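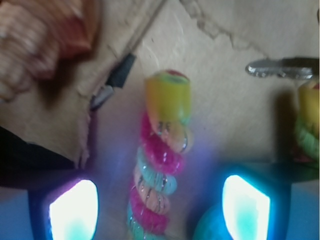
6/2/18, bench 2, box liners

Picked up where we left off in May with the mixed box. The idea is still the same: one cardboard box with a paper liner, a handful of small things that have nothing to do with each other, and see what the liner does to how they sit and how easy they are to pick out by hand. The Nellau people want the same box to hold loose parts and odd returns, so it has to cope with metal, cord and anything that rolls.

Liner is the tan kraft off the Dallis roll. I cut it 50 mm over on the long sides and pushed it into the corners with the back of a ruler. It went in all right but tore along one line when I pressed it down. I left the tear alone. Last time I taped everything flat and we learned nothing about how the paper behaves once it starts to go. One small bit of black tape on the edge of the strip, no more than that.

Notes on the tear: it goes down and then turns right, and the loose edge stands up as a ridge. Small items stop against it. For the keys that may be useful. For anything with a soft end it's a nuisance, the end gets under the flap and you have to feel for it.

Light is poor in the box. The walls throw the upper part into shadow and there is a bluish cast on the cardboard lower down. If we do this again, move the lamp to the other side of the bench before starting, or cut the front wall down. 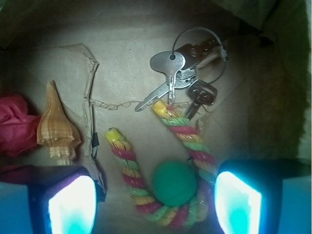 Keys: keep them on the wire ring. Loose keys slid under the paper in the May trial and I spent longer looking for them than on the rest of the contents put together. On the ring they fan out in different directions and there is nearly always a blade to get a finger under. The wire is thin, though, and I don't trust it for repeated use. Try the heavier ring from the Citlow order.

Rope bird toy (red, green and yellow cotton, yellow end caps): stiffer than it looks. If it goes in as a U it makes a pen for the green ball, and the ball stays put when the box is moved along the bench. Tip the box and the ball goes over the rope. Would like to repeat with the toy laid straight, ball on its own, same liner.

Shell: worst of the lot to place, best to find again. It rocks on the whorls until the paper creases under it, then it settles. Do not put it where the keys can slide into it. The striping is fine and I would like to give it back unscratched.

Pink piece: bunch it against the side and leave it there. Spread out it covers too much of the floor and hides whatever is under it.

Pick-outs by hand, eyes on the clock and not on the box: 9 tries, 8 clean. The bad one was the rope, an end cap caught on the ridge and the paper lifted with it. No new tear that I could find.

To do
- heavier ring for the keys
- second liner, same cut, no tear, for comparison
- ask Tăng for a price on 4 more boxes in this size, plain, no print
- label the offcuts, there are two kinds of kraft in the same bin now
- sweep under the bench, paper bits everywhere

Box stays on the bench with the contents in. Please don't borrow the keys out of it before Monday.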